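[lullow-list] Re: Hard water and the shared laundry machines

From: Áine Madigan
To: lullow-list
Date: Oct 22, 2025
Subject: Re: Hard water and the shared laundry machines

Naveed Afridi wrote:

> Has anyone had luck getting the scale out of the older washers? The
> two on the left in our building have started leaving gray streaks on
> dark clothes, and the hot cycle takes much longer than it used to.
> I ran citric acid through one of them at the weekend and it helped
> for a couple of loads, then the streaks came back. Peter thinks the
> heating element is finished. I would like to try something cheaper
> before we ask for a new part.
>
> Also, does the softener salt from Zutow work in the Sutiveo unit, or
> do we have to keep buying their own brand?
>
> Naveed

Hi Naveed,

We had the same streaks in our building last year. They were not scale in our case. It was old detergent and fabric softener caught between the drum and the outer tub, and it came loose in small pieces whenever the water got hot. Citric acid will loosen some of it, so you get a few clean loads and then more of it breaks off.

What worked for us was taking out the detergent drawer and scrubbing the space behind it with a bottle brush. There was a thick layer on the roof of that space, where the water jets come in. After that we cleaned the pump filter, wiped under the fold of the door seal, and ran the hottest cycle empty with washing soda. We ran it again the next day. Don't put the soda and the citric acid in together, they cancel each other out.

The slow heating is a separate thing and Peter may be right. Before you order a part, check the water hardness at the tap. Ours tested at 207 parts per million before the softener and 20 after it. If your number after the softener is close to the number before it, the softener has stopped working and a new element will scale up again by spring.

On the salt: yes, the Zutow tablets are fine in the Sutiveo. Ionuț has used them in his building for two years. The block kind does not fit the tank. Break up any crust on top with a broom handle before you refill — ours had a hollow underneath and looked full when it wasn't.

Please also ask people to use less detergent. The dose on the box is for hard water, and with the softener running you need half of it. I taped a marked cup to the shelf next to our machines and most people use it.

If you do end up replacing the element, Ansari quoted us 700 for both machines with labor included. That was Anum's price for doing them in a single visit, so ask her again before you put it in the budget. She will want the model numbers, which are on the inside of the door rim.

I can lend you the test strips and the bottle brush. They are on the shelf by our back door, help yourself.

Áine
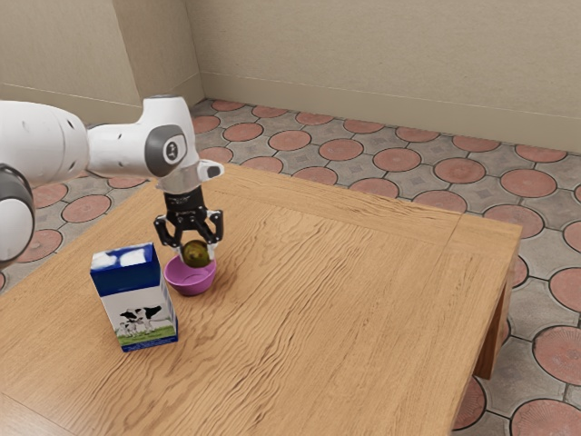 Page last modified: October 22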